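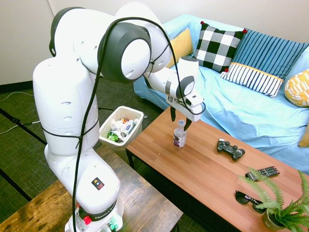 24/11/2009

Rain all day again. Got up late, had toast, and decided the living room had to be dealt with before anything else. It had got to the stage where I was stepping over things to reach the window.

Started with the blue sofa. The throw never stays put. I pulled it straight, tucked it down the back and along the arms, sat on it to test it and it all came out again. Did it a second time and left it. It was wrinkled when it came out of the packet and it has been wrinkled ever since. I did iron it in September, on the coldest setting, and it made no difference that lasted past the evening.

Then the cushions. Six on one sofa is too many to sit with comfortably, and whoever sits down has to move at least one. I thought about putting a couple away in the cupboard, but the cupboard is full of the Bakcombe boxes, so they stayed. The plain mustard one is at the left-hand end, where I like it for reading. The black and white check with the red pompoms goes next to it. I have never been sure about the pompoms. The dark blue stripy one is against the back with the white and navy one in front, and the yellow patterned one went on the right with the other mustard one.

The covers want washing. I looked for the labels and only found one, and it had faded so much I couldn't read it. Will try a cool wash with the yellow one first and see if the colour runs.

Coffee table next. Took everything off it and wiped it down with a damp cloth, then a dry one. There is a ring near one end that I have been at with everything and it is still there, though fainter. I think it needs oil. The tin of Benetti in the kitchen is the 500 ml one and there's hardly anything left in the bottom, so I wrote it on the list. It was £13 last time, which seemed a lot.

Put back only what gets used, or tried to. The remote, because if it goes anywhere else it is lost within the hour. The sunglasses I have no reason to keep there in November but there they are. They were going to go in the hall drawer and I got as far as the hall with them, then the phone went and I came back with them still in my hand. The fern went back on the table as well. It used to be on the windowsill and got scorched in the summer, and it has done much better since I moved it. Cut off two brown bits and gave it a drink over the sink.

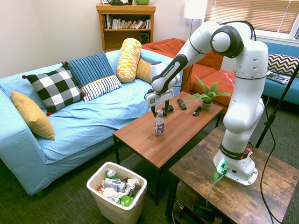 The water bottles are a bad habit. I collected up the empties from the kitchen and rinsed them for the recycling. I keep meaning to use a glass and a jug. The jug is at the back of the cupboard behind the Bakcombe boxes, so that is part of the same problem.

Stopped for soup at one.

Afternoon was slower. I did the orange sofa with the small brush on the hoover. It is deep in the seat and everything goes down the back of it. Found a pen, 2 hair grips and the Engström instructions for the shelves, which I could have done with when I was putting up the shelves. Filed them in the kitchen drawer.

The turquoise one by the window only needed a shake of the chevron cushion. I sat there for a while with a magazine and read a long piece about bathrooms, then left the magazine on the seat when I got up, which is how all this starts.

Measured the floor for a rug while I had the tape out. A rug would have to be 315 cm to run the length I want, and Fandari only go up to three metres in the plain ones. Could have it short at one end. Would have to look at it every day, though, and I know it would annoy me. Leave it until after Christmas.

Side table wants waxing too. It is rough wood and catches the duster, so I ended up picking fluff off it by hand.

Finished when the light went. The room looks better, mostly because the floor is clear. Still to do: cushion covers, oil, ring on the table, Bakcombe boxes, bulb on the landing.

Cheese on toast for tea. Bed early with the hot water bottle. Still raining.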